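Printed cotton tablecloth: how do I wash it without losing the dark blues?

Asked in Home & Laundry

Flosley
I bought a printed tablecloth for our dining table. It's one of those all-over painting prints, mostly dark blue with some gold, and the seller listed it as 100% cotton. There was no care label sewn in, only a paper band that I threw out with the packaging. We have family coming in December and I'd like to use it at dinner, which means gravy and probably red wine.

Two things I need to know. Can it go in a normal machine wash, and what temperature? And how do I get the fold lines out? It came folded into a small square and the creases are still there after a week on the table. I tried a warm iron on one corner and it didn't do much. The washer is a front loader, spin goes up to 1200 but I can lower it.

3 answers

Wostis
Cold wash, inside out if it were a shirt, but it's a tablecloth so just fold it print side in. Don't use bleach. Mine faded but it was cheap.

Parkar
Test it before you do anything else. Wet a white cotton rag, press it on a dark part of the print near the hem for a minute, and look at the rag. If there's blue on it, wash the cloth alone the first few times. If the rag stays white you can put it in with other darks.

After that:

Cold water, gentle cycle, liquid detergent made for colors. Powder doesn't always dissolve in cold water and can leave pale streaks on a dark print. Go easy on the amount. No fabric softener, it leaves a film and grease stains are harder to get out afterward.

Set the spin at 700 or lower. High spin is what puts those hard wrinkles in, and on a surface print the wrinkles wear white over time. Take it out as soon as the cycle ends and hang it over two lines if you have them, so there isn't one sharp fold in the middle. Keep it out of direct sun.

Fold lines: iron it damp, from the back, on the cotton setting with steam. A warm iron on dry cotton won't move a factory crease. If you already dried it, spray it with water, roll it up in a towel and leave it for an hour first. For storage, roll it on a cardboard tube and you won't have the problem again.

Gravy: scrape off what you can, then dish soap and cold water from the back. Red wine: blot, then cold water. Skip the salt, it's rough on the print when people rub it in. Don't put it in the dryer until the stain is gone, heat sets it.

A painting print does hide small marks fairly well, with so many short strokes of different colors. You will see grease on a flat navy cloth long before you see it on one of these. The swirly blue and gold kind I mean:

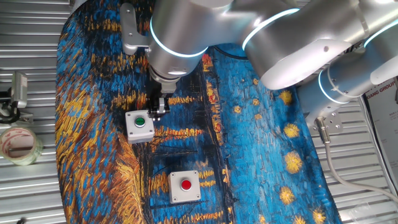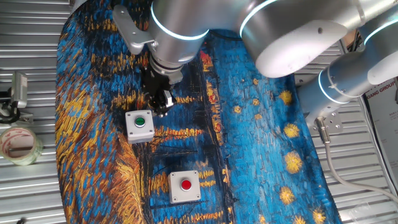
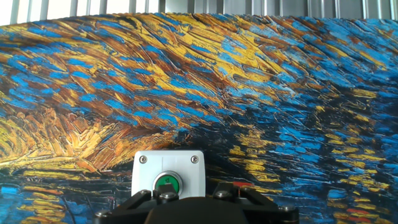
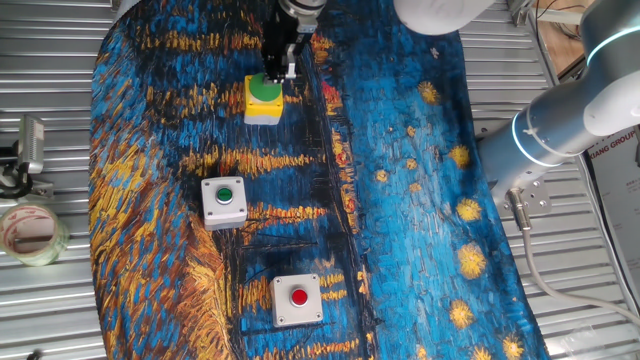

Retamal
I agree with most of that but I'd be careful with the steam. Some of these are sold as cotton and turn out to be polyester, and the cotton setting will leave a shiny patch or melt it. Pull a thread from the hem and burn it over the sink. Cotton smells like burnt paper and leaves soft ash, polyester curls up into a hard bead. If it's polyester use the low setting with a dish towel between the iron and the cloth. It also won't bleed much, so the rag test will come out clean either way.

For the dinner itself, put a runner down the middle where the serving dishes go. Most of the gravy ends up there.

Flosley
Did the rag test, very faint blue, so it's getting washed by itself. The thread left ash. I'll try the damp ironing on the weekend.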